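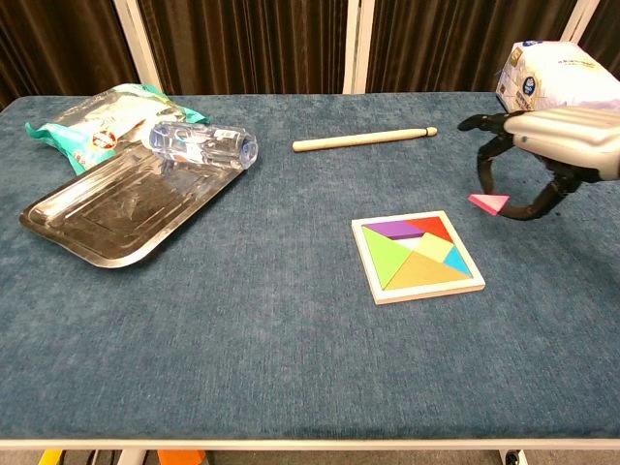

January 28, 2020

Clearing the bench and sorting the play-and-kitchen box today. Wanted to get the tangram sheet finished as well, and mostly did.

Tangram first. The set is the square one in the cream-white frame, seven pieces. Colors, so that I stop looking them up: tan-gold and light green are the two large triangles, red is the medium one, pink and light blue are the small ones, purple is the parallelogram, and the square is pale yellow-green. The solution card that came with it is in black and white and no help with colors. I've drawn a colored one and taped it inside the cupboard door.

Fill order that works best for me: two large triangles, then red in its corner, then purple, square, light blue, pink last. If purple goes in early it tends to slide when you push the others against it. It is also the only piece that needs flipping. If the last slot looks right in size and the piece won't sit down, check purple before forcing anything. Somebody has been forcing things, one corner of the red triangle is slightly rounded. Sanded the burr off with 400 grit, two strokes, stopped there. Fit is unchanged.

Frame is fine. Wiped it with a barely damp cloth and left it flat to dry for 15 minutes before putting pieces back. Do not soak it.

The second tangram, the Fondine one, is a different size and the pieces do not swap. The small triangles look close enough to fool you and then rattle in the slot. I've put a pencil F on the back of every Fondine piece. If you find an F piece in the wrong box, move it.

Steel tray. Washed with dish soap, rinsed, dried by hand. Water spots come back if it air dries. There are fine scratches on the inside from when we kept screws in it, and they don't come out with the paste (tried the Wesar paste on the underside, made a dull patch, won't try it again). Screws now live in the jar. The tray is for holding things while sorting and that's all.

The tray and the cloth: if you drag the tray across the blue-gray cover it pulls up lint and leaves a track in the pile. Lift it. Vacuumed the cover, then went over it with a lint roller. Crumbs from the snack bags get down into the texture and the vacuum alone leaves nearly 4 passes' worth of work for the roller. Shake the cover outside next time, before vacuuming.

Rolling pin. Dry and a bit rough at the middle. One coat of mineral oil, rubbed in, excess wiped off after lunch. It rolls if set down on bare wood but stays put on the cover. Needs a second coat tomorrow. Keep it off the paper drawings until then, it will leave a grease mark.

Water bottles. Caps on tight before they go on their side. Labels peel if they get wet, so the bottle with the writing on it should be the one that stays in the box. Recycle the rest.

Snack bags go in the bin when they're empty. Full ones go back in the tin, closed with a clip.

Box list updated on sheet 1273. The Gounder shelf is full, so the box went on the Ukemon shelf under the jars, label facing out. The old label said "kitchen misc" and I've replaced it with "kitchen + puzzles".

Still to do:
Second coat on the rolling pin
Find a lid for the Fondine box
New lint roller refills, down to the last one
Ask whether anyone wants the spare solution cards before I throw them out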